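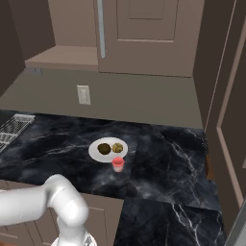 Home | Threads | Lists | Search | Log in

We use cookies to keep you signed in and remember your settings. Accept / Manage

Okay, finished The Salt Ledger by Orathai Rojanasak at 2 in the morning and I need to talk about it before I forget what I was mad about. Thread, mild spoilers until I say otherwise.

Setup: two brothers-in-law, Wichai and Teo, inherit a ferry business from a man neither of them liked. The river town is called Puddale (made up, I looked) and it rains for pretty much the entire book. There's one boat that works.

I thought I was getting a family saga. It's all in there, the funerals and the land and the aunt with the letters, but mostly it's two men who can't stop doing each other's paperwork wrong on purpose. I loved them so much.

The first 4 chapters are slow. I almost quit in the third one, during the tide table stuff. If you're there right now, keep going, the wedding is next and the wedding is the best set piece I've read this year.

The wedding!! The generator dies, the bride's uncle is stuck on the wrong bank, and Teo gives a toast meant for a different couple. Twenty pages and I don't think there's a paragraph break in it. I read it standing up in the kitchen with my coat still on.

Things I didn't love: the dreams. There's a dream every time somebody has to make a decision, and they're all about water. We live on the river, Orathai, we get it.

Also the daughter, Malee. She gets one fantastic chapter — the bus ride to the city, the lady with the eels — and then she's basically a voice on the phone for the rest of the book. I kept waiting for her to come home and do something.

Somebody asked about the translation. I don't read Thai so take this for what it's worth, but Everaldo Conceição's English felt really alive to me. The insults are great. "You have the patience of a wet match" is going straight into my life.

He leaves a lot of the food words alone, with no glossary in the back, and I didn't miss one. My mother-in-law borrowed my copy for a weekend and did miss one, so there are now sticky notes in it.

OKAY spoilers from here. Mute me if you're reading it.

So Wichai knew about the second ledger the WHOLE time. I went back and checked, and he moves it off the shelf in chapter 2 when he's supposedly looking for a pencil. I read right past it. I was so busy being annoyed at him about the pencil.

Which changes the fight on the dock, right? First time through I was completely on Teo's side. Reread it last night and Wichai is trying to get him to leave before the bank people come. He's horrible about it, but he's trying.

I don't buy the ending, though. Thirty-four years of not speaking and then they just split an orange on the steps? My friend Kanokwan says the orange is the apology. I say I wanted an apology apology, with words. We went back and forth on this for a full lunch and I didn't finish my soup.

She also thinks the father-in-law wrote both ledgers himself to keep them fighting over the business so neither would sell. I hadn't even considered that and now I can't unthink it. If you've read it, please tell me which side you're on.

Couple of people want to know where I got mine. It was the used shelf at Zeleke Books, the old Kenanell paperback with the ugly green cover. The new edition comes out in November with a nicer boat on it, and I might be weak.

If you liked it, her short stories are next on my pile. I've read the first one so far, the one with the dentist, and it's mean and very funny. No rivers yet!

Adding this late — yes, the dog is fine. The dog is fine all the way through. I should have put that in the first post.

Recent threads
Books I quit this summer and the one I went back for
Is the aunt always right? Family novels, sorted by aunt
Reading Theerawat Kaewsai out of order
Long chapters, short chapters, and what I can manage before bed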